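Replacing a latching stop button on an older packaging line: does the whole station need to be re-inspected?

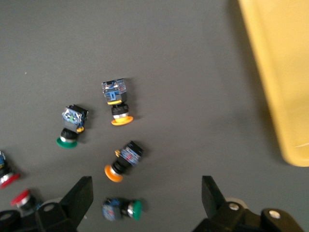
Community Help Digest, Issue 176, p. 24

Posted by Vanderleia Cavalcanti, 20 October 2022

Our facility in Killach operates a carton-sealing line installed by a previous tenant. The operator station has pushbuttons with separate contact blocks, and one of the stop buttons no longer latches reliably. The line has been locked out until the matter is resolved. The maintenance department proposes to exchange the button and its contact block and to return the line to service the same day. Our insurer's questionnaire, however, asks whether any "safety-related modification" has been made in the past year. I would be grateful for guidance on two points. Does a like-for-like exchange count as a modification, and what written record should be kept? The original manual is missing, although the wiring diagram is still in the cabinet door.

Florian Wieser

A like-for-like exchange is ordinarily treated as a repair. The replacement must have the same contact arrangement, the same rating and the same method of release. If the old button was released by twisting and the new one is released by pulling, I would record it as a change and inform the operators in writing.

Our practice at the Kostau plant is as follows. The maintenance log receives one entry stating the station, the part number removed, the part number fitted, the terminal numbers, and the name of the person who carried out the work. A functional test follows, with the stop pressed once at standstill and once with the line running empty. The reset is tested separately - releasing the button must never restart the line by itself. Both results are signed by a second person.

As to the questionnaire, please put the matter to the insurer directly. Definitions differ between policies, and a short written reply from them is worth keeping with the log. A copy of the wiring diagram should also be made before the one in the door becomes unreadable.

Reisinger

We just swap ours and write the date on the inside of the cover with a marker. Never had a complaint from the insurance. Check that the contact block is fully seated before closing the box, one of ours came loose in November and the line would not start.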